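June, bench 5, started 8:40

Carrying on from the last entry on the shape blocks. Solène has the colour notes in her own book, so I'm only putting down the board, the block finish and what's left to do. Ntombi read through this at lunch and her corrections are in.

**Board**

Sanded the maple board again this morning, going with the strips the whole way. The last pass had left swirl marks that showed up badly in side light. Used a hard block this time and took the top edge of the near side down by hand. Wiped it over, let it sit, wiped it again. Two coats of the Radebe board oil, thin, with the second one rubbed off after 50 minutes. The darker strips drink more of it than the pale ones and looked patchy after the first coat. After the second they evened out.

I asked Ntombi whether we should have picked strips closer in tone when we ordered. She thinks the banding is useful because you can say "on the dark band" across the room and everyone knows where you mean. Fine by me. Leaving it.

Bolted back down to the blue perforated table after the oil had cured. Fender washers under the bolts, since the old ones had started to dish. Snugged up evenly, corner to opposite corner, and stopped there. I cracked an offcut last month by leaning on the driver and would like to not do that to the good one.

**Blocks**

The set is the Pikico order, second delivery. Seven of them out on the board today. The rest are still in the tray until I've looked at the finish.

Notes as I went:

- Blue cube: corners came slightly rounded. Sits flat. No complaint.
- Green cylinder: the top has a fine texture and the sides are smooth. Solène wants to know if Pikico can do the texture on the other shapes as well. I've written to ask. No answer yet.
- Red: small nick on the underside. Rubbed it back with 600 wet and dry, and the shine went off that face. Touching it up would take longer than it's worth and it's the bottom, so leave it.
- Colours in general: good and separate under the bench lights. By the window in the late afternoon they wash out a bit. Pull the blind.

Washed the lot in warm water with a drop of dish soap before anything touched the fresh oil. They came out of the packet with a powdery film on them that you could feel more than see. Dried on a tea towel, then left standing for the morning tea break.
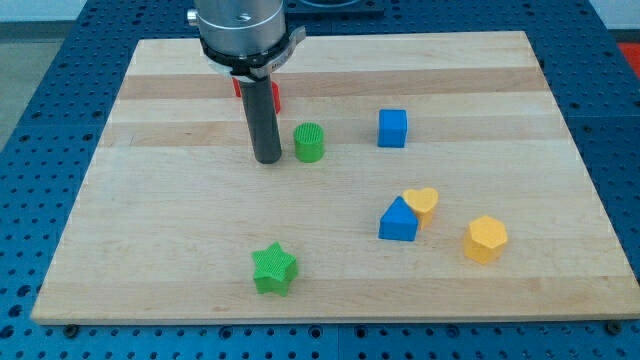 ## Layout on the board

Settled on a loose spread in place of the tidy rows we had before. With rows, everyone who walked past straightened them, me included, and then the positions in the notebook no longer matched the positions on the board. A loose spread gets left alone.

Rules we agreed on, such as they are:

1. Nothing overhanging the front edge.
2. Two blocks can be close together, but write it down if they touch.
3. Check positions before and after lunch.
4. Lift the blocks when you move them. Dragging marks the oil while it's this new.

Point 4 is mostly for me. There is already one faint line on a test piece from a block I pushed over with a knuckle. It buffed out with a dry cloth.

## Storage

The tray from Herow is too shallow. The lid presses on the taller pieces and you can see where it has been rubbing. Tried a layer of felt in the lid and that made it worse. I've cut a spacer from scrap ply, 84 mm wide so it clears the hinge, and will glue it in once I find the clamps. Solène had them last – she thinks they're under the sink with the drop sheets.

Labels on the tray: colour first, then shape. We had it the other way for a while and kept reaching for the wrong compartment.

## Costs

Oil, abrasive and washers are all on the Fundgate code. Receipts are in the envelope inside the back cover. The replacement tray, if we end up getting one, will need to go through separately, and Ntombi says to get the quote in before the end of the month.

## Still to do

- Second look at the oil tomorrow under the side lamp
- Chase Pikico on the textured tops
- Glue in the spacer, find the clamps
- Finish check on the blocks still in the tray
- Ask Solène if she wants the offcuts for colour tests or if they can go in the bin

Packed up 4:15. Cloths with oil on them are laid flat on the rack outside – please don't ball them up and put them in the bin.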